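FROM THE PACKING FLOOR

The Sirko cell at Irlow, three months in

By Rafferty Pennington, second shift

Those of you in the front office have been asking how the robot is doing, usually before you ask how we're doing, so I'll take them in that order. The robot is fine. It has a name on the work order (Sirko cell, station 7) and another name on the floor that the editor won't print.

For anyone who missed the all-hands in February, the cell takes over the small-parts picking on the Beltari kits. That used to be two people at a bench reaching into totes for an entire shift, and it was the job you got when you were new or when you'd annoyed somebody. My right shoulder put in 14 years there and doesn't miss it. I was surprised to find that I do, a little. You could talk at that bench. You can talk at station 7 too, but you're mostly saying "no, the other one."

What changed on paper is that two pickers became one cell operator and one "exceptions handler." The exceptions handler handles whatever the robot declines to. In the first week this was nearly everything, and we had a long discussion about whether the word "exception" still applied. Things have settled since then. Shiny parts are still trouble, and so is anything long and skinny that lands at an angle.

The part I didn't expect to like is the practice side. Before a new kit goes live, Kasprzak (the integrator) runs the picks in simulation, and now the operators get a login too. I was sure this was a way to make us do homework. It's closer to being asked your opinion, which took some getting used to. You watch the grip attempts from just behind the fingers, you mark the ones you wouldn't trust, and you type in why. My notes are short. "Would drop" covers a lot of ground.

The simulated bench is nicer than ours. It has wood grain. Ours has a coffee ring and a laminated sign about coffee. The shadows, on the other hand, look like they were cut out with pinking shears, and I've been told twice that this doesn't matter – the second time more slowly.

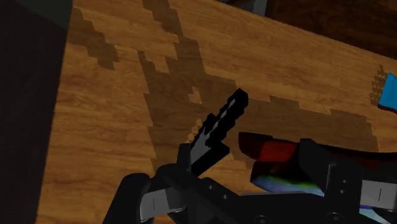
What's next

The second cell arrives when the floor by the dock door has been leveled, and the leveling has been scheduled 3 times. Operator training will be split into morning and evening groups, so please put your name on the sheet outside the break room. The sheet with the drawings on it is the old sheet.

The pay grade for exceptions handlers is still under review. I'm told to expect an answer soon by the same people who told me that last time, and I'll print it here when I have it.

Also, would whoever set the cell's fault alarm to play at full volume please come and see me. Bring the manual.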